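How Does a History Book Get Made?

I write history books for a living, and kids ask me all the time how I can know what happened before I was born. Fair question! I wasn't there. So I go looking for things people left behind: letters, diaries, maps, school reports, bills, even shopping lists. Historians call these sources.

My last book was about Tistholm, a little harbor town. I spent most of February in its archive, a place where old papers are kept safe. They had 1,534 letters in boxes and I read every one of them (my eyes were very tired). Some were dull. One was four pages about a goat, and I loved it.
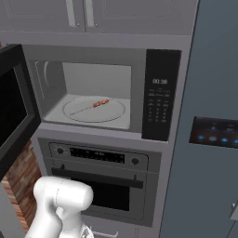 Sources don't have to be made of paper. A pot, a shoe or a whole kitchen can tell you how people lived. In Tistholm I saw a stove from long ago that burned wood, and you had to feed it all day. Now look at the kitchen here, with a microwave built in above a wall oven and a big refrigerator beside them. If a historian found that 400 years from now, what would she guess about us? Maybe that we liked our food cold sometimes and hot in a hurry - and she'd be right.

Next comes the tricky part. People make mistakes, and sometimes they fib. One letter told me a storm sank 8 boats. Another said three! So I checked the harbor master's notebook, and that said three as well. When sources disagree, I keep digging, and if I still can't tell, I say so in the book.

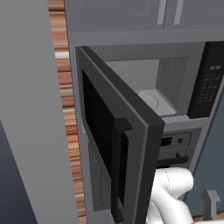
An open microwave with its round plate inside. What would a future historian make of it?

Then I write, and then I write it all over again. An editor reads it and asks lots of questions. At the back I put a list of where I found everything, so that anybody can check up on me. Mine had 70 notes. The pages went off to a printer called Jametti, and a few weeks later a heavy box landed on my porch.

Want to try it? Ask the oldest person you know about their first day of school. Write down what they say, with the date at the top. Then ask to see a photo or a report card from back then and find out if it matches!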